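5/15/20

Rain until lunch, then a watery sort of sun, and I have finally done something about the boots.

It has been coming for weeks. Every evening there are more of them by the back door, lying on their sides like seals, and every morning I trip over the same pair on my way to put the kettle on. Zuleica has been very patient about it. She grew up in a house where shoes came off at the step and went straight on to a shelf, and I grew up in a house where they went wherever your feet happened to be when you remembered, so we have had to meet somewhere in the middle - the middle being, until today, a sheet of old newspaper that went soggy and had to be peeled off the tiles.

I started by carrying everything out to the yard. It is remarkable what lives at the bottom of a heap. I found my good walking shoes from the Gullow trip, still with the red mud in the treads, and one of a pair of canvas plimsolls I had given up for lost last July. The other is presumably still in the sea. I found a tin of dubbin with the lid rusted on, a bootlace that fits nothing we own, and a birthday card to Zuleica from her aunt in Awad, which must have slipped down behind the coats. She was so pleased about the card that the rest of the morning went rather slowly, as she had to sit on the step and read it out to me, and then ring her aunt, and then tell me everything her aunt had said.

While she was on the telephone I scrubbed the floor. The tiles are the original ones, laid when the house was built in 1914, and they come up a lovely dark plum colour if you go at them with hot water and soda, although they go dull again as soon as they dry and I always feel a bit cheated. I did the skirting board too, and the inside of the door, where the mud gets flicked up. My knees are not what they were. I had to hold on to the door handle to get up again, and was glad of the excuse to stop and have a cup of tea and the last of the seed cake.

After that came the question of what to keep. I am soft about shoes, I know I am. I can't look at the brown brogues without thinking of Dad polishing them at the kitchen table on a Saturday-ish sort of evening with the wireless on, and they haven't fitted me since I was 28, but back in the cupboard they went. The green wellingtons with the split went out. So did the slippers, after a short speech from Zuleica. She kept everything of her own, I noticed, on the grounds that hers were all in use, and I didn't feel I was in a position to argue with a woman holding a scrubbing brush.

Svetozár Polák called over the fence at four, wanting to know whether we were moving house. I suppose it did look like that, with the whole lot set out along the wall to air. He stayed for a good chat. His own boots live in a trunk from Tosberg with a lump of charcoal in each, to keep the smell down, and he swears by it. I said I would try it and I might even remember to. He went home with two jars of our rhubarb and the spare pair of garden clogs, which fit him beautifully, so there is a bit more space gained.

By six everything had been brought in and lined up, toes to the wall, wet things nearest the door. It looks so tidy that I keep going back to admire it. I said to Zuleica that we want trays really, proper moulded ones with a raised side, so the puddles stay put and don't wander off under the dresser, and that a shape more like the shoe itself would take up less room than those big flat square ones. She said she would believe in the trays when she saw them, and what about supper.

Supper was eggs. I was too tired to do anything clever with them. It is raining again now, and I can hear it on the lean-to roof, and I went out just before I sat down to write this and found that my gardening boots were already lying on their sides. I have stood them up again. Bed, and a hot water bottle for the knees.

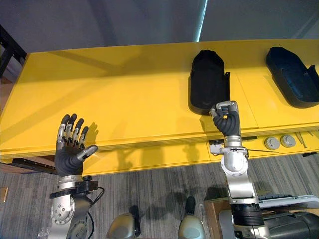 Svetozár Polák, when I read him some of this over the fence, said that trays were all very well but they would want rinsing out every week or the grit would build up, and that in his view the charcoal was still the main thing.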